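Kellby researchers report gains in robot handling of items with trailing cables
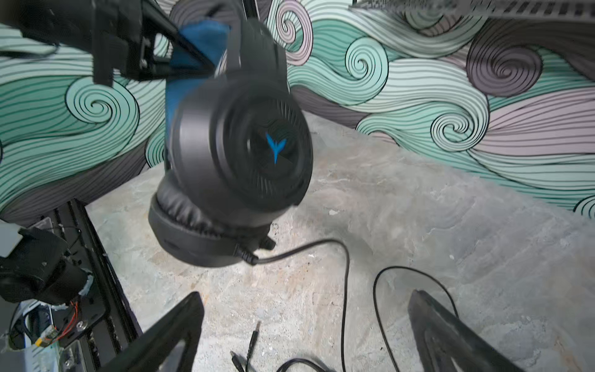 KELLBY, May. The Kellby Institute for Applied Robotics has published the results of a study into how robot arms can be taught to pick up, clean and put away everyday objects that have loose cables attached. The method, named Ccori, raised the share of tasks completed without human help by 26 percentage points when compared with the institute's previous system, using the same arms and the same set of objects.

Objects with cables are a long-standing difficulty in robotics. A headset, a hair dryer or a desk lamp has a solid body that can be gripped in a predictable way, but its lead moves freely, changes shape as the object is lifted and may catch on whatever is nearby. Systems trained mainly on rigid items tend to ignore the cable until it becomes a problem.

Ccori treats the body of the object and its cable as two linked parts, and predicts the movement of each separately. The prediction draws on views from a small camera close to the gripper, which gives the system a near view of the object and of any cable lying on the floor or table. Where the predicted path of the cable would bring it under a gripper finger, the arm slows and selects a different lift.

The system was trained on 700 demonstrations recorded by operators guiding the arms by hand. These covered 30 household and office objects, among them headsets, chargers, computer mice and small kitchen appliances. A number of the tasks also involved a cloth, which the arm was required to hold against the object or draw across its surface. The research team included cloths because they hide part of the object from the camera and so make the position of the cable harder to judge.

"Our earlier work performed well on a tidy bench and rather poorly elsewhere," said Ingegerd Hedlund, who leads the manipulation group at the institute. "We wished to know whether a modest amount of data, collected in ordinary rooms with patterned walls and uneven light, would serve us better than a much larger amount collected in one place. For this class of object, the answer was yes."

Testing took place over 17 weeks at the institute's laboratory in Kellby and at a second site in Zullholm. None of the rooms used for testing had appeared in the training data. The largest improvement was recorded for objects with long, thin leads. Results for short, stiff cables were only slightly better than before, and the published report discusses several possible causes.

The report also sets out the limits of the method. Ccori does not yet handle two objects whose cables are tangled together, and it does not plug in or unplug connectors. Performance fell when the cable and the floor were close in colour.

Adesuwa Ibrahim, head of product research at Driltedard, the industrial partner in the study, said the findings were of direct interest to firms that refurbish returned electronics. "Sorting and wiping down returned equipment is slow work, and the cables account for a good deal of that time," she said. "There is further work to do on speed before we would consider a trial on a working line."

The demonstrations and the trained model will be made available to other research groups on request, under a licence for non-commercial use. A second phase of the study, addressing tangled cables and the handling of connectors, has been approved and will be carried out at the Zullholm site.

Notes to editors

The study was funded jointly by the Kellby Institute for Applied Robotics and Driltedard. Requests for interviews and for copies of the full report should be addressed to the institute's press office.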